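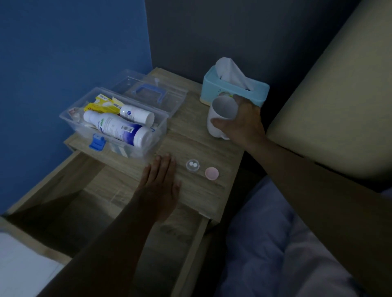
**Habte Residential Task Readiness Checklist**
Bedside storage chores, manual baseline
Date of review: 2022-06-22
Site: Ollasano, furnished bedroom
Platform under consideration: Kemetti two-arm home unit

The purpose of this checklist is to determine whether the platform may be cleared to attempt bedside chores without an operator in the room. Each item is first performed by hand. The reviewer then marks the item Ready, Supervised Only or Not Ready for the machine, according to bench results at Emalport.

**Section A. Work area**

- [x] Nightstand stands in a corner; approach possible from the front only. *Supervised Only.* The base unit requires 35 inches of clear floor to turn. Measure before each session.
- [x] Drawer opens fully. *Ready.* Drawer pulls have been the most dependable part of the program.
- [x] Low light. *Not Ready.* Dark walls and a shadowed drawer interior are ordinary conditions in a bedroom. Lamps shall not be added to obtain a pass.

**Section B. Small items and medicine**

- [x] Round container with separate lid, tablets inside. *Not Ready.* The lid is to be fitted without tipping the container. Bench trials ended with tablets on the floor too often to permit use in a home.
- [x] Identification of packets and bottles. *Not Ready.* The machine shall not select, sort or hand over medicine under any circumstances. This restriction stands regardless of the score in other sections.
- [x] Cup moved on a crowded tabletop. *Supervised Only.* Empty cups only.

**Section C. Clear box with carrying handle**

- [x] Lid closed and latch engaged before any lift.
- [x] One hand on each side of the box; contents not shifted by a sudden start.
- [x] Tissue box and mug left undisturbed.
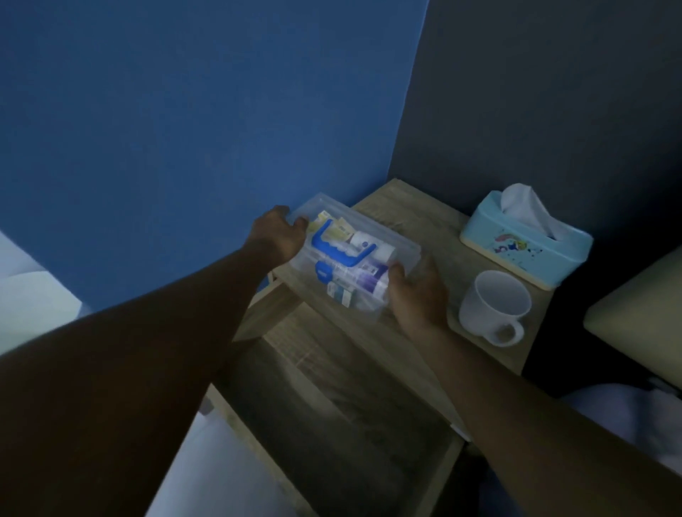 One reader of the draft objected that a two-handed grip proves very little, and that a machine able to carry a box but unable to tell whether the latch has caught should be kept away from medicine altogether. The objection is accepted in part. Latch detection is now a separate item and is marked *Not Ready*. The lift itself remains *Supervised Only*, with a limit of 5 pounds.

Transparent plastic continues to cause difficulty. The depth sensor reads through the wall of the box and places the grip too far inside. Of 532 bench attempts, the failures were mostly of this type. Emalport has proposed a marked strip along the rim – this is declined, as residents cannot be expected to label their belongings for the machine.

**Section D. Box in drawer**

- [x] Both hands fit inside the drawer with the box in place. *Not Ready.* The present gripper is too wide.
- [x] Box held level while in the drawer. *Supervised Only.*
- [x] Drawer clear of fingers before closing. *Not Ready.* The force cutoff must be retested.
- [ ] Closing with a resident seated at the drawer. Not assessed. 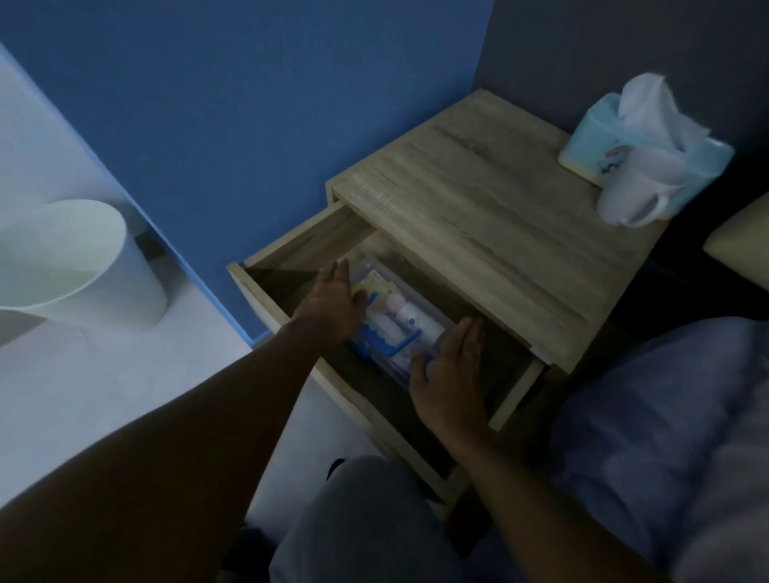

A further comment asked whether a narrower gripper would settle Section D, given that a person manages the same work from a seated position with no special tools. Width is only one part of the matter. A person feels the side of the drawer and adjusts. The platform stops on contact and waits for an instruction, and 2 such stops end the attempt under current rules.

**Overall finding**

Not cleared for unattended use. Drawer opening may continue under supervision. Sections B and D are to be repeated in August with the revised gripper, in the same room and at the same light level.

Habte to retain the signed copy. Kemetti to return the force cutoff report before the repeat review is scheduled.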